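3.2 Table surfaces and what gets left on them

The second part of the study is about shared tables. By shared table we mean a work surface with no single owner, where things get put down, picked up, put down somewhere else. Most earlier writing on clutter deals with private desks, where one person's habits explain nearly everything. Shared tables are messier to explain. Several people, several habits, and the objects stay after the people go.

We logged 865 items over the full period, in three rooms (Kelto, Esix and Nyanda, named after the room signs). Of these, 526 were on a table at both the start and the end of the day they were logged. We call these stayers. The rest are movers. An item could be a mover one day and a stayer the next, and a good many were. Coding was done by Muriithi, with a second pass by Mwaipopo. 20 cases of disagreement would have been nice; we had 40. Most were about what counts as one item. Is a lid part of the mug. Is a stacking toy one thing or as many things as it has pieces. We settled on: if it can be carried in one hand without falling apart on the way, it is one. Not perfect, see 5.1.

3.2.1 The back row

Stayers collect at the far side of the table. This holds in all three rooms and it was the clearest pattern we got. The near side is where hands work, so it is kept open or gets cleared again quickly. The far side is out of reach for small jobs but still in view, and things drift there. We call it the back row. Figure 4 gives a typical case, with the front in use for small items and a tray while the back holds a game-type controller, a toy, a mug and so on.
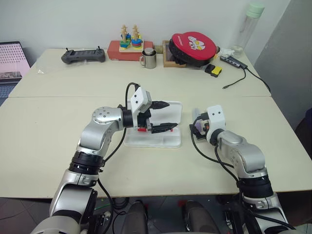
Figure 4. Shared table made of two joined panels. Back row on the far panel includes a controller, a wooden stacking toy on a red base and a round padded object in a wooden box frame; lidded steel mug in front of the toy. Clear tray in the work area.

Three things about the back row matter for the coding.

First, it is mixed. A mug, a toy and a controller have no job in common. We went in expecting people to group like with like, as they do in kitchen drawers, and on the tables that mostly did not happen. What back row items share is size more than use: too big for a pocket, small enough to push aside with a forearm.

Second, seams and edges matter. Where a table is made of two panels the seam works as a border. People told us they did not think about the seam at all. But when asked to mark on a blank plan "where your work ends", many drew the line right along it. In Nyanda, with a one-piece top, the lines people drew were scattered and mostly slanted. We did not plan this comparison and would not push it too far, but it came up often enough that we added seam position as a variable half way through, in April, and went back over the earlier logs.

Third, containers slow things down. A tray in the work area acts as a halfway stop. Small items go in the tray first and leave the table from there, or don't. Trays with low sides were emptied more often than deep boxes, probably due to people being able to see what is in them. Clear ones more often again. One respondent: "if I can see it I know its mine to deal with." The small items themselves were hard to code, as many had no name people agreed on. They went under "small, other".

3.2.2 Open surface and the lone item

The opposite case gets less attention in the literature and we think it deserves more. A stretch of table is clear apart from one thing, usually a writing tool. Markers and pens were the most common lone items by a wide margin, ahead of tape and cups. They are used standing up, in a hurry, then let go of where the hand happens to be. Unlike a mug, they don't get placed. They lie at whatever angle they land.

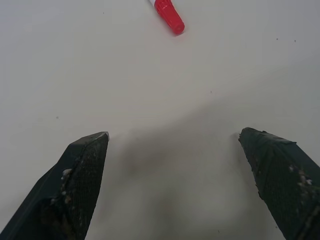

Color seems to play a part. Respondents could recall where a marker with a bright cap had been lying, sometimes a day later, and were much worse with gray or black pens. On a white or cream surface a red cap is very easy to find, so there is less pressure to put it back. That is our reading anyway. It fits with what Mwaipopo found when asking people to rate items as "out of place": bright markers got lower scores than dull ones, meaning people were less bothered by them. We had expected the reverse, that the eye-catching thing would annoy more.

A lone item also has a pull on other items. Once one marker is down, the next thing tends to go down near it, even with the whole table free. We saw this often in Esix but have too few clean sequences to test it properly. Left for later work.

3.2.3 Clearing

Clearing was logged as an event whenever more than one item left the table in a single go. People cleared from front to back, and stopped. The back row was skipped in most events, and when it was touched it was usually straightened, not removed. Typical comments: "that stuff lives there", "not mine", "it's been there since I started". The last one we heard for items that by our own logs had been on the table less than a week.

Of the 865 items, 845 could be given an origin (brought by a person, brought for a task, or already in the room). The remaining ones are left out of Table 6 but kept in the totals. Toys and mugs were nearly all brought by a person. Trays were nearly all brought for a task, and then stayed on after the task was over, so that a tray is by our coding a task item for a day and furniture from then on. We tried a seperate code for this ("settled") and dropped it, the two coders could not agree on when it starts.

Stodilmont's checklist for shared rooms, which was pinned up in two of the three rooms, asks for a fully clear table at the end of use. Measured that way almost every session fails. If the back row is excluded, most pass. Which of these is the fair measure depends on what the table is for, and we take that up in section 4 along with teh interview material.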